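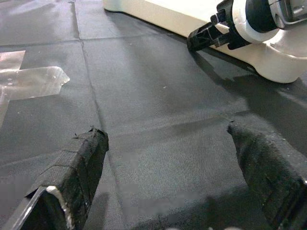
## 3. What sellers mean by "charcoal"

I should say up front that I came to this question through my own bad shopping. I once bought a "charcoal" wool skirt from Cudley, the resale site where all of the listings in this study come from, and what came in the mail was navy. I wrote to the seller, a little huffy, and she wrote back very kindly that it had always looked charcoal to her. I kept the skirt, and her message stuck with me long enough to become a research project.

### 3.1 The listings

The full set has 1,709 listings for secondhand cloth, clothing, and household textiles, saved in January. I threw out the ones with no written description (you'd be surprised how many people type "see pics" and call it a day) and the ones that were plainly the same item posted twice. That left 1,570. Of those, 712 use at least one word for a dark gray somewhere in the title or the body, and those are the ones I'll be talking about from here on.

I counted a word as a dark gray word if a reader could take it that way without help. So "charcoal," "slate," "graphite," and "dark gray" are in, and so are the homemade ones like "almost black" and "pencil." I went back and forth on "smoke." Sushil Pal, who was the second coder, thought smoke was a light gray and wouldn't budge, and after reading the listings again I came around to his side. It's out. "Pewter" we left in, with some grumbling from both of us.

For the coding itself we used the Chaturvedi sheet (described in Section 2), which asks the coder to mark the color word, what it's attached to, and whether the seller walks it back later in the same listing. That last box turned out to be the busiest one on the page. Everything was entered in Statstead, and the entries we disagreed on were settled over the phone, one listing at a time. Those were long calls.

### 3.2 Color words lean on cloth words

My first guess was that "charcoal" would behave like any other color word, and that sellers would use it for anything between gray and black. Some do! But reading through the listings, I kept noticing that the word likes company. Sellers are happy to call a coat or a heavy tablecloth charcoal. They get shy about it with a silky blouse, even when the photos look just as dark to me, and they'll go for "dark silver" or "gunmetal" instead.

I think texture is doing a lot of work here. Take Figure 1, where the cloth is a dark charcoal gray with a fine diagonal twill and seams dividing it into panels. I'd call it charcoal without thinking twice, and I suspect the weave is part of why. Those little slanting lines break up the color, so that your eye gets a bit of light and a bit of dark sitting side by side. Flat black cloth doesn't give you that. A few sellers say nearly the same thing in their own way, like the one who wrote "reads black from across the room but it's charcoal when you get your nose in it." I love that line, and I've been quoting it to anyone who'll stand still.

Seams muddy things in a different way. Where a fabric is pieced, the grain can turn a little from one panel to the next, and a twill whose lines run another direction may look lighter or darker under the same lamp. Several sellers warn buyers that the panels "are the same color in person." I coded these as walk-backs at first, and Sushil talked me out of it. They aren't taking the color word back, he argued, they're defending it. So we added a note to the sheet and went through the earlier entries again, which took most of a weekend and a good deal of coffee.

### 3.3 Walking it back

The walk-backs are my favorite part of the data. A typical one has a confident title ("Charcoal curtains, lined") and then, a few lines down, the nerves set in: "might be more of a soft black, hard to say, my kitchen is dark." The lamp gets blamed, the phone gets blamed, the weather gets blamed. One seller in Skandness blamed the snow outside her window for making everything she owned look blue.

When I talked with sellers afterward (14 of them agreed to a call), I asked why they didn't just change the title. Mostly they told me they liked the word. "Charcoal sounds like a nice coat," one said, "and dark gray sounds like a school uniform." Another told me that buyers type it into the search box, so in it goes. These two reasons pull in the same direction, and I can't separate them with the listings I have. A seller who truly sees charcoal and a seller who wants to be found will write the same title.

What I can say is that the worry tends to show up further down the page, where there's room to chat. Titles are for the shelf. The body of the listing is closer to a conversation with whoever might open the package, and people seem to remember, somewhere around the second sentence, that a real person is going to hold the thing up to a window.

### 3.4 Some trouble with photos

I didn't measure colors from the sellers' photos, and reviewers of an earlier draft asked me why. The short answer is that I tried and it was a mess. The same scarf, shot on a bed and then on a porch rail, gave me two grays that I wouldn't have matched to each other in a store. I'd need to know the lamp, the phone, and whatever the phone decided to do to the picture before saving it. My own judgments in this section are just that, made by eye on one screen in one room, and Sushil made his separately on his.

He also sees "slate" as having green in it. I see blue. We left the slate listings coded by the word alone, and they come up again in Section 4 with the household linens.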